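3.2 What Players Did With the Second Dungeon

We were hoping for a few good stories from this part of the study, and we got far more than a few! Players sent in 3,490 play sessions of Lekora, a small downloadable digging game for handhelds made by the studio Poltine. Of these, 1,393 reached the second dungeon, where the map opens up and the game stops telling you where to go. That moment is what we care about in this section. Our earlier work (Section 2) looked at how people learn the basic controls, and almost everyone managed fine. The second dungeon is where players begin to differ from one another, and it is a joy to watch them do it.

The basic loop in Lekora is simple. You dig down, fill a small bag with ore, climb back up, and spend what you earned on a better pick or a bigger lamp. The bag is small on purpose. Early on it holds so little that every trip feels like a bet: do you dig one more tile, or turn around while your lamp still has oil? Batista, who played the whole game twice before we wrote a single survey item, kept a notebook of her own bets, and her notes gave us the three labels we use below (careful, greedy, and wandering).
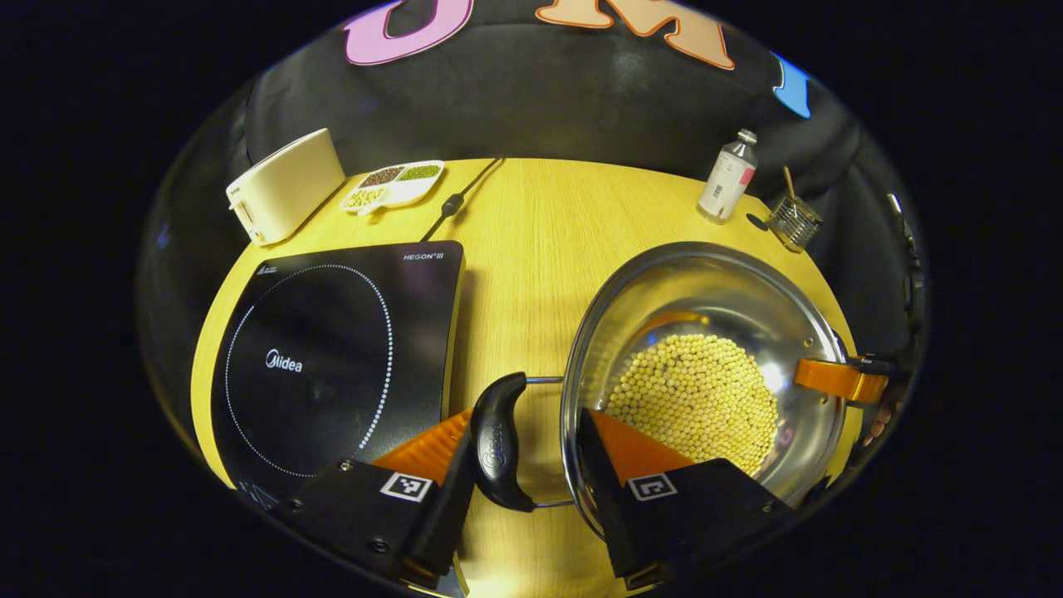
Does a bigger bag make players dig deeper on each trip?

Only for a short while. In the first few trips after buying a bag upgrade, players went clearly deeper, but most of them soon drifted back to their old depth and filled the extra room with side tunnels instead. We loved this result. It suggests that depth is tied to how safe a player feels, and that a bag doesn't change that feeling much - a lamp does.

The lamp upgrade told a different story. Careful players who bought the lamp first kept going deeper trip after trip, and many of them switched over to what we call wandering play, where the player leaves the main shaft and explores with no clear target. Greedy players hardly changed at all. They were already digging in the dark, dying, losing half their ore, and going right back down for more. One wrote in the comment box that the dark was "the best enemy in the game," and we have quoted that line at every lab meeting since.

We then asked 88 players to come back for a longer interview. Manole led these talks and let people play while they spoke, with a fresh save file and no time limit. She asked very little: what are you looking for right now, and how will you know when to stop? The first question usually got a quick reply. The second one often got a long pause, then a laugh, and then another trip down the shaft.

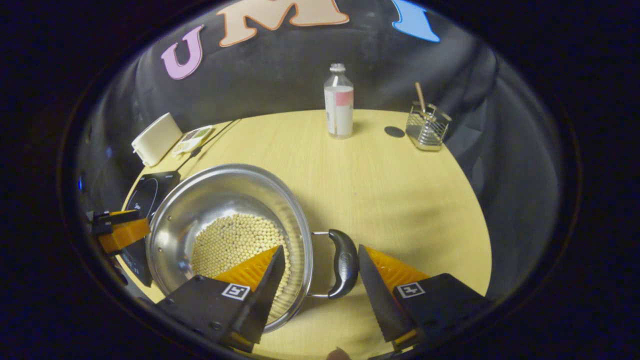
That long pause turned out to be worth coding on its own. We marked each one in the recordings and compared it with what was on the player's screen. Pauses tended to come near a shop, right after a sale, when the next upgrade was almost affordable. Players in that spot rarely put the game down. They would say something like "one more and I'll stop," and the price of the next pick would pull them back underground. Poltine's designers had told us they set the prices by feel, so it was exciting to see how well that feel lined up with what players did!

The music matters too, more than we planned for. The second dungeon has a slow track, credited in the game to Magalhães, that drops out when the lamp runs low. In the interviews, 13 players brought up the silence before we had asked anything on sound. Some of them turned around the moment the music faded, with plenty of oil left for another few tiles. We had not logged the volume setting in the main data, so we can't say how common this is across all sessions. Any follow-up should log it from the start.

Two limits should be kept in mind here. Players chose to send us their sessions, and people who quit a game early seldom bother to do that. Also, the version we studied was the one patched on 04/11/2018, which moved one shop closer to the second dungeon's entrance. Players on the older version had a longer walk home and may well have been more careful for that reason.

Section 3.3 takes the same three labels into Clurnov, a digging game with no shops at all, and asks whether greedy players stay greedy when there is nothing to buy.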